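The Quiet Work of Telling a Robot When to Stop

By Thitima Rattanakul

The software team at Dostel has one rule for new people. In the first week they do not write any code. They sit beside the test kitchen with a notebook, they look at the logs from the night before, and for every failed run they write down which part of the program believed something wrong.

I was given the same notebook when I visited in Lirkivholm. By lunch I had filled two pages, and I had started to see why the engineers talk so little about the arms and so much about beliefs.

Dostel makes a planning program called Budel. It takes a job such as "move the bowls to the other counter" and cuts it into small steps that a two-armed robot can perform. Under it works a second program, Kashyap, which is the controller. Kashyap receives a step, for example a place for the hand to go and how hard to press, and it sends new commands to the motors many times each second. Budel thinks slowly and looks far. Kashyap thinks fast and looks only at the next moment.

Most of the trouble lives between these two. Budel makes its plan from a picture of the world that is already a little old when the plan is ready. If a bowl has slid by the width of a finger, the plan is still correct on paper, and the hand arrives at a place where the rim used to be. For a long time the team tried to solve this by making the planner faster. It helped, but less than they had hoped, and the code became hard to read.

Now they do something simpler. Each step in the plan carries a short list of things that must be true before it can begin, and a second list of things that must stay true while it runs. The engineers call these lists "promises." A promise can be plain, such as "the left hand holds nothing." It can also be difficult, such as "the second arm is not between the camera and the target." When a promise breaks, Kashyap slows the arms to a stop and sends back the name of the broken promise. Budel then plans again from that point and does not return to the beginning.

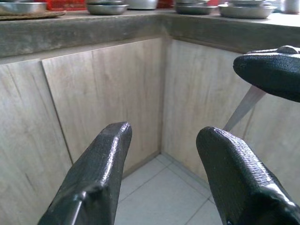
The promise about the second arm took the longest to write. A camera on the wrist is very good for the last part of a reach, when the hand is near the object and small errors matter. But the same camera always has its own fingers in the view, and often a part of the other arm too. To a person this is no problem. We know our own hands and forget them. The early perception code did not forget anything, and it sometimes reported a dark obstacle that followed the robot everywhere it went.

The first repair was a mask, a fixed shape that told the program to ignore the area where the fingers usually are. It worked well until the fingers opened wider than usual. The present version computes the mask again for every image, using the joint angles of both arms. If the joint angles and the image are not taken at the same time, the mask lands in the wrong place, so a large part of the work was only about clocks. One engineer told me she had spent most of November on time stamps and had nothing to show to visitors.

Steel is the other difficulty. A polished bowl gives back the light of the room and the shape of whatever stands near it, and the depth estimate on such a surface can jump from one image to the next. Budel therefore keeps a number beside every object that says how sure it is about the position. When the number is low, the planner may add a "look" step, in which one wrist moves a short way to the side to see the object from a second angle. These steps cost time. In the kitchen tests a plan is allowed at most two of them before the program must ask a person for help.

I asked if asking for help was counted as a failure. It is counted in its own column. The team discussed this for a long time, I was told, and not always politely. Some of them wanted only two results, done or not done. The others said that a robot which stops and asks is much easier to live with than a robot which is sure and wrong. The second group won, and the column is now the first one people read in the morning.

The tool that shows these columns is, in my opinion, the best thing Dostel has built, although it is not for sale. It replays a run on a time line. On the upper part you see what the cameras saw, and on the lower part you see the promises as colored bars, which end where they were broken. You can stop at any moment, change one belief by hand, and let Budel plan again from there to see what it would have done. A new version of the planner must pass 64 of these saved moments before it may touch the real arms. Every moment in the set comes from a run that once went wrong.

The method has limits, and the engineers name them without being asked. Promises are written by people, and people forget some. A long job can have almost 20 steps, and when the lists grow, two promises can disagree, so that no plan is possible and the robot stands still with a correct but useless message. The team is now testing a checker that searches for such conflicts before the job begins. It still takes ten minutes on the longest jobs, too slow for daily use.

On my last afternoon I watched a run end after the fourth step. The arms slowed and stopped, and the screen gave the name of the promise: target position too uncertain. The engineer at the desk opened the time line, moved it back a little, and looked for a while at the bar that had ended. Then she took the notebook and wrote one line in it.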